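**Independent reading logs in grades 4-5: keep them or drop them?**

**pukodard_room12** - December 19, 2021

I teach fourth grade and I'm ready to stop sending home the nightly reading log. We use the Prallby log sheets, the ones with a line for title, pages, minutes and a parent signature. In November I collected 548 signed lines and I don't believe half of them. One student had the same 2 pages of the same book written down for a full week.

What I'd like to know is what people use in place of a log, if anything. My principal wants some record of reading at home.

**mapletonreader**

I dropped signatures three years ago. Students keep a list of finished books and we talk about one of them at a conference every other week. It takes me longer, but I find out who is reading.

**gradefive_gail**

I'd keep it. With 36 students I can't conference often enough to replace a log. Mine is short, title and page number only, and they fill it in at school first thing in the morning. Parents don't touch it.

Page numbers tell me plenty. If a kid goes from page 40 to page 12, we have a conversation.
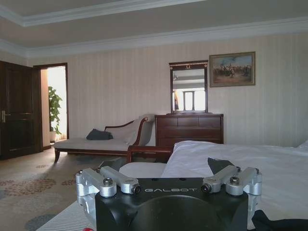 The other thing I do is let them count anything. Magazines, graphic novels, the back half of a library book about sharks. When I only counted chapter books, the log filled up with books they had quit.

**pukodard_room12**

Filling it in at school is a good idea. Do you grade it?

**gradefive_gail**

No. I did the first year and they copied from each other.

**quietcorner**

I disagree with keeping any log. My own son liked reading until he had to write down minutes. Then he set a timer and stopped when it rang, in the middle of a sentence if that's where he was. I asked his teacher to excuse him from it and she did.

**mapletonreader**

I've seen the timer thing too. Pages are better than minutes if you have to pick one.

**tworivers_lit**

Our school moved the logs to Movent last fall. It adds up the pages for you and the principal gets his report. The trouble is that the families without a good connection at home just showed zeros, so I was back to paper for nearly 300 entries. I wouldn't pay for it again.

**quietcorner**

A principal's report isn't a reason to have kids do it every night.

**gradefive_gail**

Maybe not, but some of us have to turn one in.

**pukodard_room12**

I'm going to try the morning version after break, titles and pages, no signature and no grade. I'll keep the Prallby sheets for the families who asked for them. Will post in the spring with how many are still filling it in.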